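4. Revision habits of first-time picture book authors

4.1 Material and procedure

The manuscripts studied in this section come from the Drillenwood archive, where new authors may leave their working drafts after a book is accepted. We used the drafts of 22 authors whose first picture book was published by a small press. In total the archive gave us 241 drafts, all of them complete texts with a beginning and an end. Loose notes and character sketches were left out, even when they were long.

Each draft was read by both coders, Demirtaş and Karaki, who worked separately and compared their notes only after finishing one author. We marked three kinds of change: a change of words inside a sentence, a change in the order of events, and a change of narrator. When the coders did not agree, the passage was read aloud. This solved most of the cases, and the others were given to a third reader at Plamis.

4.2 Length and the page turn

The longest first draft in our material has 812 words. It belongs to the author we call Pascu, and it tells of a goose that refuses to leave a railway station. In the accepted version the station remains, but the goose speaks only on the last page. Pascu wrote in the margin that the pictures "will say the waiting", and from this point the cuts become faster.

Not every author cut the text in this way. Skallier, for example, kept nearly the same length from first to last draft and moved the sentences between pages instead. We find this case interesting for the question of the page turn. An early draft places the surprise in the middle of a right-hand page, where the child already sees it. Later the same sentence is carried to the next left-hand page, and the words before it are made shorter - sometimes only by an adjective.

The authors seldom explained these moves. Only 2 of them used the term "page turn" in their notes, and both had attended a course for writers. The others wrote things like "too soon" or "let her wonder", and we counted such notes as evidence of the same concern.

4.3 Leaving room for the illustrator 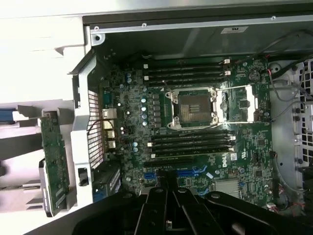 Figure 3. Open Dell computer with empty processor socket and memory slots.

Gaps in the text were the most difficult change to code. A first-time author often describes the colour of a coat, the weather and the face of each animal, and then must decide how much of this an illustrator should receive. In late drafts many such details disappear, but the sentence around them is kept ready for something to be added. Karaki compared this during coding with the board in Figure 3: the processor socket has its metal frame and its lever, the eight memory slots lie in their rows, and all of these places are empty. We adopted his term "socket" for a sentence which depends on a picture to be complete. The line "And then Grandfather put on his hat" is a socket if the hat is never described, and an ordinary sentence if the hat was described before.

Using this definition, the coders found sockets in the last draft of every author, but in the first draft of very few. The change mostly came after the author had received a letter from an editor. It is possible that editors asked for it directly; the letters themselves are not in the archive, so we cannot test this.

One difficulty must be mentioned. Authors who also illustrate their own books may leave a gap already in the first draft, because they have the drawing in mind. We treated their texts in the same way as the others, but we return to them separately in Section 5.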